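Running a tabletop manipulation demo at an open day

Contents: Before the day / Setting out the table / The washing machine task / Running a session / Resetting / Common faults / Packing up

These notes cover the tabletop stand that Kuo runs at the Clivard open day each August. They assume one arm with a two-finger gripper and a wrist camera, one operator and one person to talk to visitors. The procedure was first written up by Siu-ming Fang for the Stinesska building and has been changed since to suit the smaller room at Clivard.

Before the day

Check the power supply at the stand and note which socket is on which circuit. The arm controller and the coffee urn must not share one. Run the arm through its full warm-up routine the afternoon before, then again an hour before the doors open. Joint offsets drift after transport, so recalibrate on site even if the last calibration is recent.

Copy the motion programs to the local machine. Do not rely on the building network. The current set is stored under Vamano, the name we use for the demo software, and the task described below is program 441.

Setting out the table

Bolt the arm base to the plate and clamp the plate to the table at two corners. Put the barrier 60 cm beyond the furthest point the gripper can reach. Measure this with the arm stretched out, as the figure on the old floor plan is for a shorter arm.

Mark the position of each prop on the table with tape. Use corner marks only. A full outline looks untidy and peels off when sleeves catch it.

The washing machine task

Visitors tend to stay longest for household tasks, and the miniature washing machine is the one we now run by default. It is a front loader with a round porthole and a tinted door. The arm opens the door, places a small cloth in the drum, and closes the door again.

Set the machine at an angle to the arm base so that the open door swings clear of the wrist. With the machine square to the base, the fingers have to come in past the door edge and the planner often refuses the path. 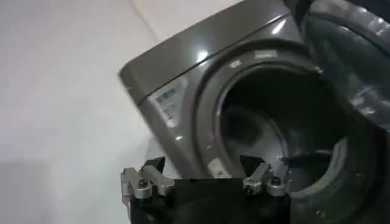 Approach speed for this part should be no more than 20 per cent of maximum. The fingers pass close to the porthole ring, and a light knock is enough to move the machine off its marks. If it does move, stop the program and put it back by hand. Do not try to correct the offset in software while people are waiting.

Shiny plastic is hard on the vision step. Overhead lights leave bright streaks on the casing, and the edge finder can take one of these for a seam. Turn off the lamp nearest the stand if the room allows it. Otherwise lower the camera exposure until the streaks shrink, and check that the inside of the drum can still be told apart from the ring.

Running a session

1. Confirm that the barrier is closed and the stop button is within the operator's reach.
2. Load program 441 and step through it once with the gripper empty.
3. Place the cloth on its mark, folded once.
4. Tell the visitors that the arm is about to move.
5. Start the run. Keep a hand on the stop button until the arm has returned to rest.

A session is 7 runs, followed by a pause for questions. Let the motors cool during the pause with the brakes on.

Resetting

Wait for the rest position before opening the barrier. Take the cloth out of the drum, shake it flat and fold it again. Press the door until it is fully shut.

Common faults

Door does not open: fingertip pads are worn or greasy. Wipe with a dry cloth, then replace if the fault returns.

Cloth caught in the door: it was placed too near the rim. Move the release point further into the drum.

Arm stops halfway with a force warning: the machine has shifted. Check it against the tape.

Packing up

Park the arm, switch off the controller and unplug it before removing the clamps. The door of the washing machine should be taped shut for transport. Log any change to the release point or the exposure setting on the sheet inside the case lid.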